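Home Products Work Surfaces Care About Contact
Search this site Enter keyword or part no.

About Trulach

Trulach makes solid wood work surfaces for benches, packing stations and teaching rooms. The shop is in Mengate, in a former feed store with a loading door at each end. We cut, glue, flatten and finish on the same floor. Metal frames are bought in from Korkow and assembled here.

The company started as a repair business. Schools sent us worn bench tops, we planed them and sent them back. After a few years the repairs showed which construction lasted, and we began selling new tops built the same way. Repairs still make up some 19 percent of the work.

Construction

Tops are edge-glued from narrow strips. Strips are sorted for moisture and straightness before glue-up and are not sorted for color unless the order asks for it. Tone will vary across a top. Clamp time is 2 hours, followed by 2 days flat on the rack before planing. Standard length is 56 inches. Longer tops are made to order and ship with a drawing for approval.

Finish is either hardwax oil or a water-based clear coat. Oil can be repaired in spots. Clear coat resists stains better and has to be sanded back in full when it wears through. We recommend oil for benches where tape and labels are applied and removed often.

Frames and fastening

Solid wood moves across its width with the seasons. Our tops are fixed to frames through slotted holes, with washers, and the screws are tightened by hand. Customers who drill their own frames should keep the slots perpendicular to the strips. The drilling template can be downloaded from the Care page. 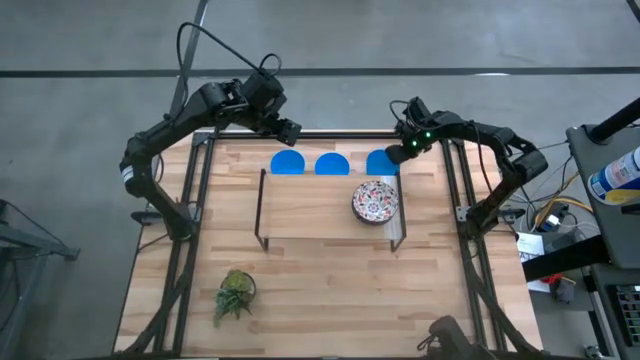

Layout marks are a common question from customers who use one surface for repeated placement work. Paint and permanent ink get into the grain and come out only with sanding. Thin flat markers in a strong color, like the blue half circles set in a row toward the far edge, read clearly against pale strips. Place a straight side along a reference line and the position is easy to check by eye. A clear riser gives a second working height and leaves most of the wood grain visible.

Orders and samples

Finish samples are sent on request, one oiled and one coated. Customers in the Chrysikopoulos building can collect from the ground floor counter until 4 p.m. All other orders go by freight, crated flat. Please check the corners before signing for delivery. For repairs, send the length, width and thickness of the top along with a note of the existing finish, if known.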